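Moving the archive off Pernwood

30/10/2020

Pernwood stops accepting uploads at the end of the year, so I have been moving this blog to a static generator.

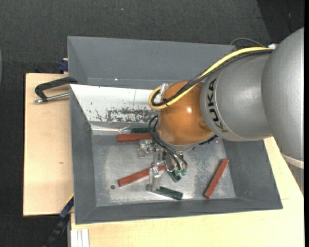
The export is a single XML file holding 1,008 posts. Dates convert cleanly. Footnotes do not: Pernwood stores them as inline spans with no target, and 38 posts had to be fixed by hand. I wrote a short script for the rest and ran it in three passes, checking the output with a diff after each.

Redirects are the remaining problem. Old links use the post number, new ones use the title. Posts from before May 2012 have no title field at all, so for those I kept the number.

Build time is 21 seconds on the old laptop. Comments are imported as plain text and threading is lost. The feed address has changed, so update your reader.

Comments

cuervo_k says:
Same footnote bug here. Did you keep the original anchors?

Stendville says:
Feed works. Search returns nothing for tags with a hyphen.

cuervo_k says:
Confirmed on the hyphens.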